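Print this page | E-mail this page

Section 6: Finding a home for your Drurotel dehumidifier

Thank you for choosing a Drurotel. Before you switch it on, do please put the kettle on and read this section through, as a little thought now will save you moving a full tank later.

1. Stand the unit upright for 2 hours after unpacking.
2. Choose a level spot with 35 cm of clear space on every side.
3. Plug it straight into the wall, never into an extension lead. 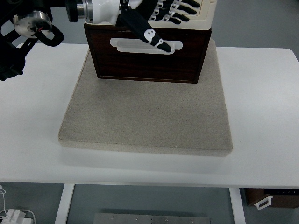
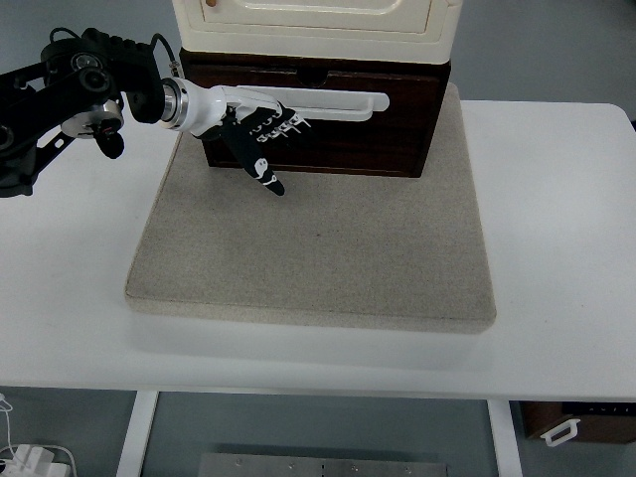 Small furniture needs a bit of care once the air becomes drier. Wood shrinks gently as it gives up moisture, and a drawer that stuck all winter may start to slide nicely again. Dark brown wood with a white handle across the front, as on the little drawer unit here, should be kept out of the direct airflow just like any other, so turn the louvres towards the middle of the room.

Note: The tank holds 900 ml and wants emptying when the lamp glows.

Caution: Never lift the unit with water in the tank.

Print this page | E-mail this page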